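卓上ロボットの模擬評価に手順書、Suronなど3社が公開 初期配置と失敗記録の書式を統一

2018年4月6日 ロボット・自動化担当 編集部

ロボット用ソフトウエアのSuronは、双腕ロボットによる卓上作業をシミュレーション上で評価するための手順書を公開した。部品搬送装置のCledumix、計測機器のBerstead両社との共同作成で、物体の初期配置、試行の打ち切り条件、失敗の記録方法を定めている。3社は今後、この手順書に沿った試験結果だけを成功率として対外的に示すとしている。

手順書は本文と付録の2部構成で、本文は9章からなる。対象は、机の上に置かれた日用品や食品の模型をつかむ、移す、器に入れるといった作業に限った。歩行や台車移動を伴う作業、人と同じ空間で行う協調作業は含まない。実機の安全要件についても扱わず、既存の安全規格と各事業所の規則に従うよう求めるにとどめた。

作成のきっかけは、各社が公表してきた成功率を相互に比べられないことだった。同じ「器に入れる」という作業でも、ある社は物体が器の縁に触れた時点で成功とし、別の社は手を離して静止するまでを条件にしていた。配置を毎回変える試験と、固定したまま繰り返す試験が同じ表に並ぶこともあった。Suronによると、過去の社内報告を新しい基準で集計し直したところ、成功から失敗に変わった試行が多数見つかったという。

手順書では、成功の判定を「把持を解いた後、対象物が指定の領域内で静止していること」に統一した。静止を確認する時間は試験計画に事前に書き、試験の途中で変更してはならない。作業と関係のない物体を倒したり、机から落としたりした場合は、対象物が正しく置かれていても「条件付き成功」として別に数える。条件付き成功を成功率に含めるときは、その旨を数値と同じ行に記す。

初期配置については、机の座標原点、各物体の位置と向き、乱数の種を試行ごとに保存する。横倒しにした円筒形の物体は転がりやすいため、試行開始前に物理計算を進めて静止させてから記録を取る。器の中にあらかじめ物体を入れておく場合も同様に扱う。腕の初期姿勢は左右それぞれの関節角で残し、片腕しか使わない作業でも、もう一方の腕の姿勢を省略できない。
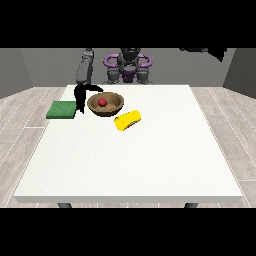
試行回数は1回の評価につき最大4,000回とした。上限を設けたのは、回数を増やし続けて都合のよい区間だけを抜き出す報告を防ぐためである。回数は開始前に宣言し、計算機の停止などで中断したときは、完了した分と失われた分の両方を報告する。やり直した場合も最初の記録は消さない。

失敗の分類にも共通の書式を用意した。「接触前」「把持中」「移送中」「解放後」の段階ごとに、物体のすり抜けや異常な跳ね返りなど、物理計算に由来するとみられる事象を記入する欄がある。こうした事象が起きた試行を集計から外すことは認めるが、外した理由と該当する試行番号の一覧を必ず添える。担当者の判断だけで外すことはできず、試験の実施に関わっていない者が記録を再生して確認する。

映像の保存は、固定した視点から試行の全体を写したものを必須とした。机の手前側からロボットの正面を見る視点を標準とし、机の奥にある物体が腕に隠れる場合は別の視点を追加する。照明や床、壁の見た目を変えて評価する場合は、変更前後の設定ファイルを映像と一組で保管する。保管期間は結果の公表から3年間と定めた。

付録には、摩擦係数や物体の質量を設定する際の記入例、試験計画書のひな型、集計用の表が付く。質量は実物を量った値を使うのが原則で、実物がない場合は推定値であることを明記する。硬い容器と、布やスポンジのように変形する物は区別し、変形を計算せず剛体で代用したときは、結果の表に印を付ける。

シミュレーションの結果を実機の性能として示すことは禁じた。製品資料や展示会の説明パネルに成功率を載せる際は、模擬環境での値であること、使用した手順書の版、試行回数を併記する。映像を載せる場合も、画面内か直下に計算機による描画であると表示する。

試験機関のSzewczykは、手順書への適合を確認する業務を受け付ける。申請者から設定ファイルと記録一式を受け取り、抜き出した試行を自社の計算機で再現して、判定が一致するかを調べる。一致しない試行が見つかった場合は申請者に差し戻し、原因が分かるまで確認書を出さない。料金は試験の規模によって異なり、個別に見積もる。

一方、計算機や物理計算ソフトの版が違うと、同じ乱数の種でも結果が完全には一致しない問題が残っている。現行版では使用環境を記録させるだけで、許容する差の範囲は決めていない。3社は利用者から再現試験の記録を集め、9月に予定する改訂で範囲を示す方針だ。双方の腕で一つの物体を持つ作業の判定基準も、改訂時の検討項目に挙げている。

手順書は日本語版と英語版があり、Suronのウェブサイトから無償で入手できる。書式の改変は認めるが、変更した箇所を明記しないまま手順書に適合したと称することはできない。改訂に向けた意見は、同サイトの受付窓口で募集している。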